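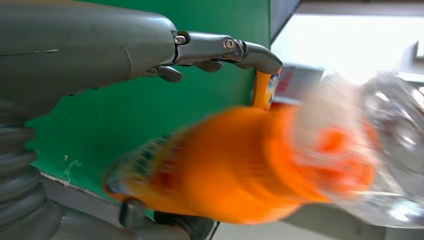 I've had the Wultia hand grinder on my kitchen counter since July, and I think I've used it enough now to say something useful. I was after a burr grinder that didn't wake up the whole apartment at 6 in the morning, and my old blade grinder sounded like a lawn mower.

First off, it's quiet! I can grind a full batch with the bedroom door open and get no complaints. A 25 gram dose takes me a couple of minutes on the medium setting, longer if the beans are a light roast (I bought a bag from Culport that was like cranking gravel, so be warned).

The click adjustment is my favorite part. You feel every step and it stays where you put it. My last one, a Pendik, would drift coarser while I was grinding, and I'd end up with weak, sour coffee and blame the beans for it. For French press and pour over I have zero complaints with this one. Espresso is another story - it'll go fine enough, but my arm was tired before I'd made the second cup, so I gave up on that.

Things I don't love: the catch jar is glass and a bit slippery, and the lid pops off if you fill the top all the way. The handle also squeaked for the first week. A wipe down fixed that. And the little brush they give you sheds bristles everywhere, I use an old paintbrush now.

The box says it's good for over 1000 grinds before the burrs need changing. I'm nowhere near that, so ask me next year. Four stars from me, and I'd buy it again, mostly for the peace and quiet.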